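Publié le 2018-02-03, par Clifford Després

3. Ce que les présentateurs encaissent sur les réseaux

J'avoue que je suis arrivé à cette section avec une idée un peu paresseuse en tête : un présentateur télé qui donne son avis sur une affaire politique se fait attaquer par le camp visé, point final. Bon, c'est plus embrouillé que ça. Avec Dayana Solís, on a relu un par un les 400 messages adressés au compte de la présentatrice du journal du soir de Flidholm, après son commentaire sur les comptes de campagne du parti au pouvoir. On en a gardé 395 (les autres étaient des doublons, j'aurais dû m'en apercevoir plus tôt !).

Premier étonnement : 70 messages seulement parlent du fond, c'est-à-dire des comptes. Tout le reste vise la personne, son accent, son salaire supposé, sa chaîne. Lieselotte Wegener, qui a recodé le corpus de son côté, me reprochait de ranger l'ironie trop vite parmi les attaques, et je lui ai donné raison dans bien des cas. Un « bravo pour votre neutralité », ça se lit dans les deux sens, et sans le fil complet je ne sais pas trancher.
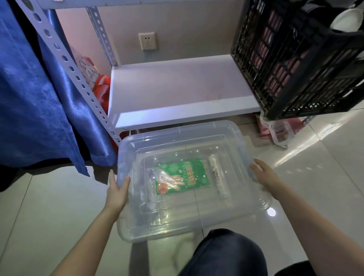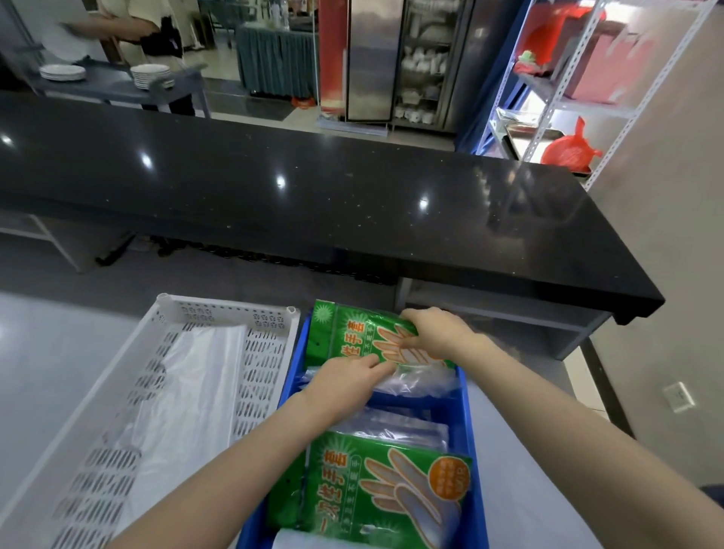 Fig. 3. Paquets verts de gants jetables, dans une boîte en plastique translucide (première vue) et dans un bac bleu (seconde vue).

L'autre chose qui m'a frappé, c'est la vitesse. Les comptes les plus virulents reprennent presque mot pour mot une formule lancée par un élu de Kulska, et je me suis longtemps demandé s'il fallait y voir une consigne. Eustaquio Alvarado penche pour la consigne, moi pour l'imitation (on en a discuté tout le mois de juillet, sans résultat). Nos données ne permettent pas de départager les deux lectures : on voit la formule circuler, on ne voit pas qui la souffle à qui. Je laisse donc la question ouverte et je reprends à la section 4 les réponses de la présentatrice, qui sont peu nombreuses mais franchement savoureuses.

Ce site utilise des cookies pour mesurer son audience. Accepter | Refuser

© Cahiers Villalobos | Contact | Haut de page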